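FOR IMMEDIATE RELEASE

Prurmont to launch Tomuvlow, a line of dark browns for bedrooms, in June

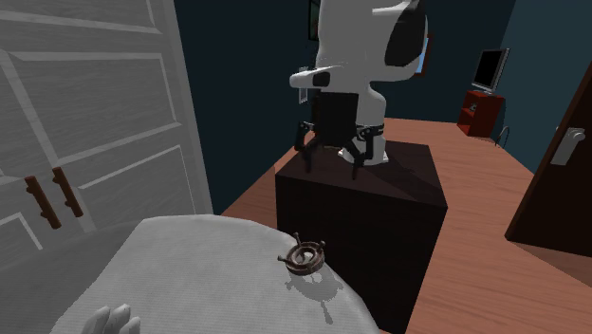 GRONDISURA. Prurmont, the paint maker, will put its new Tomuvlow line on shelves in June. Seven colors, all brown, all meant for bedrooms. It's the first full line from the company built on one color family, and the first one mixed start to finish at the Grondisura plant. Brown is hard to buy from a chip. A dark brown box like the one in the bedroom rendering reads a little lighter on its flat top than down the shaded front, and that's with one color all over. Now put that on a wall, a closet door and a bed frame. Three browns, maybe four, out of one can. The line was planned with that in mind, and so was the sample program that goes with it (details further down).

Why brown

Short version: customers asked. Prurmont sent a survey to its retail mailing list last winter and got 862 replies. The question was open ended. What color do you want for a bedroom that you can't find? Gray came up less than expected. Green did fine. Brown came up again and again, usually with a complaint attached: too red, too orange, looks like mud at night, looks purple next to the carpet. One reply just said "brown but not sad." That went up on the wall in the mixing room and it's still there.

The company sold two browns before this. One was really a tan. The other was a trim color from years back that most stores had stopped carrying. So there was room.

"We had a dozen whites that we could barely tell apart and nothing for people who wanted a dark room," the company said in a statement. "That's on us. We went back and started over with brown as the main thing."

The colors

Seven in total. From lightest to darkest:

Oat Husk. The only one you could call light. Ceilings, or the other three walls if you are only going dark behind the bed.

Saddle Stitch. Warm, middle of the range. Some yellow in it. The one to try if the room faces north.

Back Porch. Flat, dusty, a little gray. Looks good next to white sheets.

Walnut Shell. Middle dark. Expected to be the big seller and the plant is filling extra cans of it.

Long Drive. Cool brown with some green in the base. Hardest to get right. It went through more rounds than any other color in the set and the last change was made very late.

Root Cellar. Dark, warm. Gets close to red by lamp light and the label says so.

Last Cup. Darkest. Near black in the evening. Two coats over a tinted primer, please, not over white.

All seven come in two finishes, matte and a low satin. No gloss. Gloss was tested and dropped, it showed every roller mark in the dark shades. Customers who want a shinier finish for furniture can put a clear coat over the satin after a full cure, and the data sheet has the waiting times.

The mix

Dark paint has a reputation for marking. Brush past it with a laundry bag and there's a pale streak. The Tomuvlow matte uses a new binder blend the plant has been working on for the past couple of years, and the aim was to cut down on those streaks without making the wall shiny. It will still mark if you scrape it hard. It wipes clean with a damp cloth and plain water in most cases. Skip the scrub sponge.

Low odor. Water based. Soap and water cleanup. Recoat after four hours in normal conditions, longer if the room is damp or you have the windows shut. Prurmont asks people to wait overnight before sleeping in the room, and to keep the window cracked for the first day or so.

In all, 263 test mixes were made before the set was final. Most were thrown out in the first month. A few got as far as full walls. The company painted spare bedrooms in employee homes, since the test booths at the plant have bright overhead light all day and bedrooms mostly don't. Every color was looked at in the morning, mid afternoon, and again after dark with only a bedside lamp on. Two colors that everyone liked at noon were cut becuase of what happened to them at 9 p.m.

Samples, and how to use them

This is the part the company most wants people to read.

Each color comes in a small sample pot with a brush in the lid. Also in a new fold-up sample card. The card is heavy, coated with real paint, and it folds into a box with no bottom. Stand it on a dresser or the floor. You get a top and four sides, so you see the color catching light from above and also turned away from the window. A flat chip taped to a wall can't do that.

Suggested steps from the color desk:

Fold the card and set it in the room where the paint is going. Not the kitchen. Not the store.

Leave it there a full day. Look at it when you wake up.

Move it to the darkest corner. If you still like it, good sign.

Look at the side facing away from the window. Most of the wall the window is on will look like that, so go by that side for that wall.

Set it next to the carpet and the bedding. Brown picks up whatever is beside it.

Try the next shade up and the next shade down before you buy. People tend to pick one step too light and then wish they hadn't.

Cards are free in stores while they last, limit of three per customer. Sample pots are priced by the store.

Where to buy

Tomuvlow will be carried by 114 independent paint and hardware stores at launch. The full list goes up on the Prurmont site before the June date. Stores that already carry the company's trim and ceiling paints will get the line first. Others can apply for an account through the trade desk and should hear back inside two weeks.

Ait Ali, the home goods shop in Grondisura's old market district, will have the whole line on display from opening day, with painted panels big enough to stand in front of. The shop is also putting together bedding and lamp sets picked to go with each color. Those sets are sold by Ait Ali only and are not a Prurmont product. Questions about bedding, please call the shop.

Ait Ali will run evening color hours through the first month, 6 p.m. to closing, with the store's main lights turned down so customers can see the panels by lamp. No sign up needed. Bring a pillowcase or a piece of carpet if you've got one. Parking is behind the building, and the lot fills up early so allow some time.

Sizes are quart, gallon and the five gallon pail. The pail is special order in Oat Husk and Walnut Shell only for now. Other colors may be added to the pail list later in the year depending on orders.

For painters and contractors

The trade desk will ship a contractor pack ahead of launch. It has all the sample cards, the data sheets, and a coverage chart for each shade over new drywall, old light paint and old dark paint. The numbers are different enough from shade to shade that the company doesn't want people guessing off one label. Last Cup in particular covers less per gallon than the others.

Tinted primer is a separate product, comes in one mid brown shade, and works under all the colors except Oat Husk. Use white primer under Oat Husk.

Touch ups: keep some paint from the same batch. Dark matte is hard to match later even with the same color name, and the batch number is printed on the lid and again on the side now, since lids get lost. Feather the edges with a nearly dry brush. If the spot is bigger then a hand, repaint corner to corner.

Spraying is fine in the satin. Matte can be sprayed but back roll it right away or it will look patchy in side light.

What about the old browns

Both are being retired. Stores can sell through what they have. Customers who need a match for an older room can still have either one mixed at the plant by special order through the end of the year. Bring or mail in the old lid if there is one. After that the formulas stay on file but there is no promise on timing.

What's next

Prurmont says a second set in the Tomuvlow name is being looked at, most likely for hallways and stairs, which have their own set of light problems. No colors picked and no date. The company will decide once it sees what sells over the summer.

The Grondisura plant has added a second filling line for the launch. Plant tours are on hold until the new line is running normally. School groups that already had a spot booked will be contacted with new times.

About Prurmont

Prurmont makes interior paint, primer and trim enamel at its plant in Grondisura. Its products are sold through independent stores. The company doesn't sell direct to the public and has no plans to.

Press and store contact

Color cards, painted boards and high resolution swatches can be requested from the Prurmont press desk. Please say which finish you need, matte and satin boards ship separately. Allow five working days. Stores with questions on opening orders should go to the trade desk and not the press desk, it will get answered faster. Phones at both desks are open 8 a.m. to 4 p.m.

Note to editors: it's Tomuvlow, one word, capital T only. Color names are two words each.

END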